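Looking after your records when the house is trying to ruin them

I've been asked again how I keep my live albums playing nicely, so I've put all my tips in one spot. I've got over 3 shelves of the things now, mostly pub rock and scratchy live sets, and I've made every mistake going.

Storage first. Stand them up straight, never in a pile, and don't jam them in. You want to be able to flick through with a finger. If a shelf is half full, put a bookend in so nothing leans. I lost a lovely Barbieri live double that way one December in Ullilby - it leaned all summer against the sunny wall and came out shaped like a salad bowl.

Swap the old paper inners for the lined ones. Keep the paper one tucked behind the record in the jacket if it's got lyrics or somebody's handwriting on it (I love the handwriting!). Turn the inner so its opening faces up inside the jacket and the dust has further to go.

For cleaning, I use a carbon fibre brush before every side, held lightly while the platter goes round 2 times, then swept off towards the edge. For grubby op shop finds I do a proper wash: distilled water, a tiny drop of plain dish soap, a soft microfibre cloth, following the grooves around. Rinse with more distilled water and stand them in a clean dish rack. Keep the label dry. I cut the lid off an ice cream tub and hold it over the middle, and it does the job.

Sticker gunk on jackets: a hair dryer on low, then peel slowly from a corner. Donal Brennan swears by eucalyptus oil, and it's great on glossy covers, but try it on the back first. On matte cardboard it leaves a mark you'll be looking at forever.

If your turntable hums, check the earth wire before you spend a cent. Mine had worked loose when we moved to Brollarlow and I'd nearly bought a new amp. Keep power leads away from the signal leads too.

Clean the stylus back to front, only ever that way, with a little dry brush. I do mine every 8 sides or so, more when the dog's moulting.

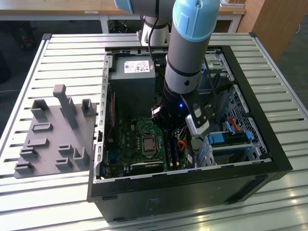
Split jacket seams are next on my list. I've been using acid-free tape on the inside, pressed down with the back of a spoon, and so far it's holding.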